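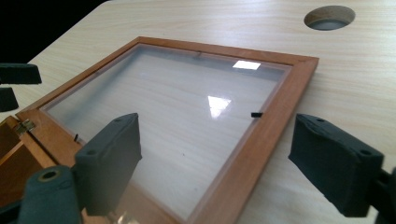

3.2 Participants and setting

The study took place in two teacher education programs, one at Wirkdale and one at Brostmont. Both programs require a course on language and culture before student teaching begins. At Wirkdale the course meets twice a week for a full semester. At Brostmont it is taught in five long sessions, most of them in March, and students spend the time between sessions in local classrooms.

We invited every student enrolled in the course at either site, and 200 agreed to take part. Most were in their third year. Students who had already taken a similar course elsewhere were left out of the comparison but kept in the interview pool.

3.3 Materials and coding

Each student wrote a short reflection after every course unit. The prompts asked students to describe a lesson they had watched or taught, to say whose experience the lesson drew on, and to name one change they would make. Prompts were the same at both sites, except that the Brostmont version referred to field visits by school.

The full set came to 1786 reflections. Two coders read each one using the Dahlgren scheme, which sorts statements about culture into content, relationship and teaching practice. A single reflection could receive more than one code, and 3755 codes were assigned in all. Disagreements were settled by discussion - a third reader was brought in when the two coders could not agree.

Reflections that only summarized the assigned reading were marked as such and set aside. They were more common early in the course at both sites. We return to them in Section 4, where the results are reported by unit.

Figure 1. Wooden picture frame with a glass pane, lying flat on a table.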